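Cantine végétarienne Bitesel - liste de contrôle d'hygiène, avec commentaires
Mai 2020

1. Réception des légumes et du tofu : conforme. Les cageots de chez Pinex arrivent propres et bien étiquetés, merci à toute l'équipe du quai - on voit que vous y mettez du cœur, et cela fait plaisir !

2. Chambre froide : conforme, avec une remarque. Le tofu frais est bien rangé en haut, mais le seitan maison ne porte pas toujours sa date de fabrication. 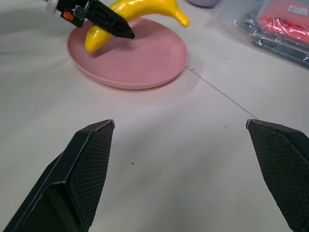 Je sais que le seitan part vite, surtout les jours de curry, et qu'on se dit que la date ne servira à personne. Notez-la quand même, au feutre, sur chaque bac.

3. Allergènes : à revoir. L'affichette du comptoir oublie le sésame dans la sauce Sang et le soja dans les boulettes. Il en faut 2 exemplaires, un au comptoir et un en cuisine.

4. Trempage des légumineuses : conforme. Les pois chiches trempent au froid, couverts, et l'eau est jetée. 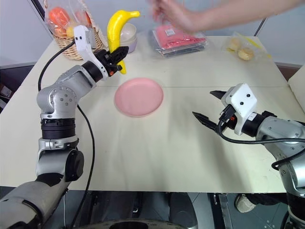

Peut-on resservir le lendemain le riz qui reste de midi ?
Seulement s'il a été refroidi tout de suite en couche mince, par portions de 500 g, puis gardé au froid dans un bac fermé et daté. S'il a traîné sur le plan de travail, on le jette, même si cela fend le cœur.

5. Planches et couteaux : conforme. Les planches vertes commencent à être bien creusées, pensez à les remplacer avant l'été.

6. Friteuse : à revoir. Les beignets d'aubergine et les nems y passent ensemble, alors que la carte annonce les beignets sans gluten.
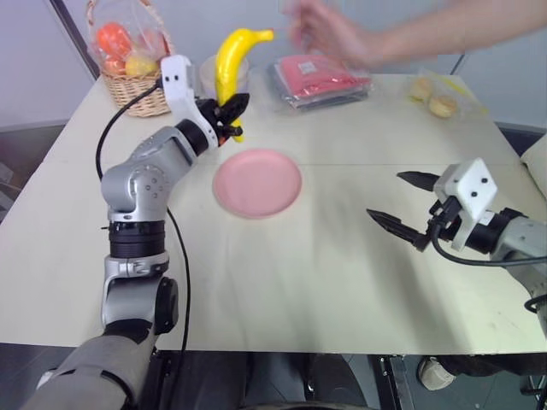

Réponse de la cuisine de Pivholm : nous avons eu le même souci avec nos beignets, et nous avons fini par réserver une petite cuve au sans gluten, avec son panier à elle. Le service n'en est pas plus lent, vous verrez.

Voilà une piste qui me plaît beaucoup. En attendant, retirez la mention de la carte.

7. Plonge et poubelles : conforme. Affichette et friteuse à reprendre avant le 31.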